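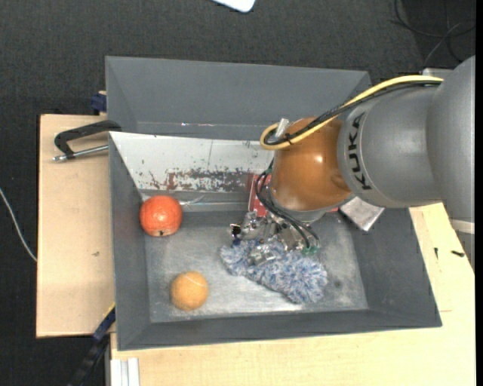
Nigel Fothergill reckons you can tell everything about a household from its odds and ends, and that anyone who keeps theirs sorted by colour should be watched closely. I've been on the receiving end of that remark more than once, so I may as well own up: I love a jumble. Give me a big grey bin with hardly anything in it and I'm happy for the afternoon.

August 31, 2018

Welcome to the odds and ends page! I started it in April, after we cleared out the back room at Irdale and found 14 boxes that didn't belong anywhere (one said Bunting on the side and was full of curtain hooks – lovely ones, too). Since then I've got rather keen on things that have no business being together.

The opening picture is my favourite so far. Tennis ball, shaggy blue, grey and white fluffy thing, and something round and orange-red that looks very like a pomegranate. Howard Entwistle wants it to be a pomegranate and I'm with him, it's far too glossy to be anything dull.

I do like the textures together. The ball has its fuzz and the fruit has that bright shine, and the fluffy one is all tufts – a duster, I'd say, though it could pass for something off a child's bed. My gran had a duster nearly that shaggy and it lived on a nail behind the pantry door, where it frightened the cat.

The bin has seen some life as well. Look at the floor, all scuffed and cloudy, and the pale panel at the back with its reddish-brown patches where the surface has flaked. I wouldn't repaint it for anything.

Tatik has promised me a drawerful from the Hekska house next, mostly string and egg cups by the sound of it. If you've got a good muddle of your own, drop me a line and tell me what's in it.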